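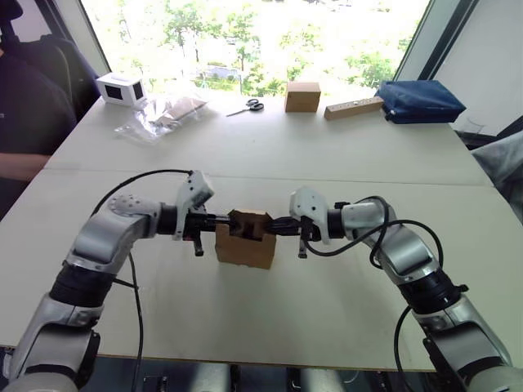 3 min read

Guides > Packing Bench > Small Parcels > Section 4: Setting up the small box

Welcome to the fun part! If you've worked through the earlier sections, your table is up and level and you're ready to build a carton. The small brown cube is my favourite size to start people on. It's light, it's forgiving, and once you've got the feel of it every other box on the Gernamstead packing list gets easier.

Before you start

Clear the middle of the table. Tape, labels and bags can live along the far edge, where you can still reach them. If your tabletop is made of two panels, run your palm across the seam and make sure both sides sit flush — a raised lip will catch the bottom flaps every single time.

A pale surface is lovely for this job. You'll spot crumbs, staples and bits of torn tape straight away.

Opening the box

1. Take one flat blank from the stack and stand it on its edge with the printed code (1674 for the small cube) facing you.

2. Push the two opposite corners gently toward each other until the sides square up. Don't force it. Cold cardboard is stiff, so in October I bring the stack in from the garage the night before.

3. Fold in the two short bottom flaps, then the two long ones.

4. Tape along the centre join, leaving a tail the width of your hand up each side. Rub it down hard with your thumb.

5. Turn the box over and fold the top flaps back so the opening stays clear.

Note: If you're using the Trasesico liner, slide it in now, colour side facing in. It should sit just below the rim.

Lifting and moving it

6. Hold the box by its left and right sides, low enough that your hands aren't near the flaps. Press evenly. Too much squeeze and the walls bow in, too little and it slips.

7. Lift it just clear of the table, shift it where you want it, and set it down flat.

Caution: Never lift a filled box by its top flaps. They tear along the crease, and a torn crease can't be taped back to full strength.

Caution: The small cube holds up to 3 kilograms. Anything heavier belongs in the 2778.

Filling is covered in Section 5, and I can't wait for you to get there!

Comments (3)

Ngô: The hand-width tape tail fixed my popping bottoms. Thank you!

Abdelkrim Zerouali: Does the liner go in before or after taping? I did it before and it bunched up.

Drostau: After, Abdelkrim. It's the note under step 5.

Related guides

Section 3: Levelling a two-panel table
Section 5: Filling and cushioning
Storing flat blanks over winter
Choosing a tape gun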